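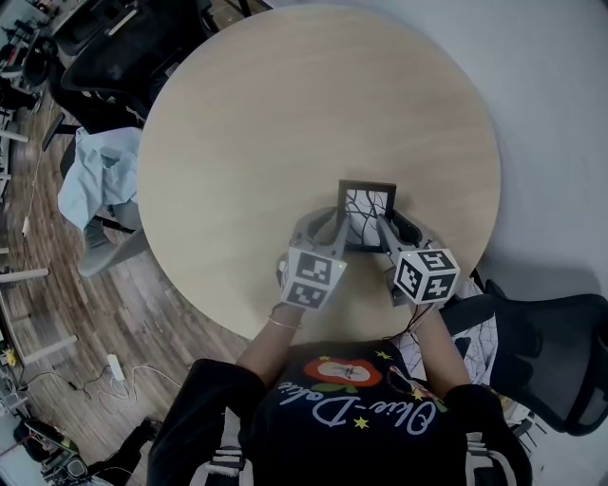 Let tenants put nails in the wall

I've been renting for 17 years now, in seven different places, and in every one of them there has been a line in the agreement about walls. Sometimes it's polite ("tenants are asked not to fix items to painted surfaces") and sometimes it comes in capitals. My current one says no nails, screws, hooks, pins, tape or "similar", and I've spent more time than is healthy wondering what a similar is.

I think these clauses are daft, and I think we've all got far too used to them.

Start with what a nail hole is. It's a tiny gap in some plaster. You put a blob of filler in it, you go off and have a cup of tea, you rub it down and you dab some paint on. I learned to do this at fourteen from the back of the tub. And most landlords repaint between tenants anyway, or they ought to, judging by the colour of the hall when I moved into my last flat!

Yet the charge for it is always wild. When I left that flat, which was let through an agency called Ibarra, they took 60 pounds off my deposit for one picture hook over the bed. One hook. I hadn't even put it there, as it happens, but it wasn't on the check-in report and I hadn't thought to photograph it, so it was mine. I did argue. I got back an email with a copy of the clause in it and a smiley face at the bottom.

So like everybody else I know, I went over to sticky strips. If you've never rented you may not have come across these. You buy a packet (mine were Lustex, the ones in the green box), you press one on the wall, you hold it for 30 seconds, you hang your picture on it, and then at three in the morning you're woken by a crash and think you're being burgled. The ones that don't fall down are worse. Those come off when you move out and bring a strip of paint the size of a playing card with them, and you'll wish you'd used a nail.

After that you become a leaner. You stand things on shelves and along the skirting board, and on the fridge if it's the right height. I've a friend with a really lovely big print of a harbour who has kept it on the floor behind an armchair for so long that the bottom of the boats has faded differently from the top. Small ones do all right at this, to be fair. A little picture will stand up on a table and look as if you meant it. 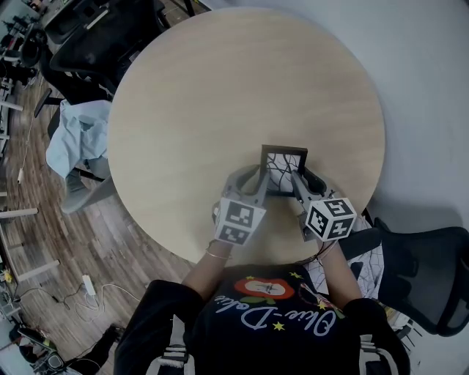
Bare branches in a small black frame, on a round table.

But tables are for eating at, and sooner or later whatever is standing on one gets moved for the plates and never goes back. A picture on a wall stays put. You walk past it with the washing and you see it when you're on the phone, and after a year or so it's part of what the room is. I can still tell you exactly what hung over the telephone in my grandmother's hall, and I couldn't tell you one thing that was on her sideboard.

I do know the other side of this. My sister lets out the flat she used to live in, and she once had a tenant who put up shelves with screws long enough to come out in next door's bathroom. She has a point, and I wouldn't hand everyone a drill. Old plaster can be a pig too - you tap in one pin and half the chimney breast lands on your foot. There are also pipes and cables to think about, and I'd rather no one found those with a hammer.

All the same, that's an argument about drills and shelves. A picture pin leaves a hole you could cover with a grain of rice. My sister, since the shelves business, has put a picture rail in each room and tells people to hang what they like from it, and her current tenant has been there for ages and sends her photos of it at Christmas.

What I'd like is simple enough. Small pins and hooks allowed as a matter of course, the tenant fills them on the way out, and if they can't be bothered they pay for a tub of filler. Put it in the standard agreement, where the word "similar" is now. Meanwhile I've got four pictures in bubble wrap under the bed, and I'm going to ask again in February when the lease comes up.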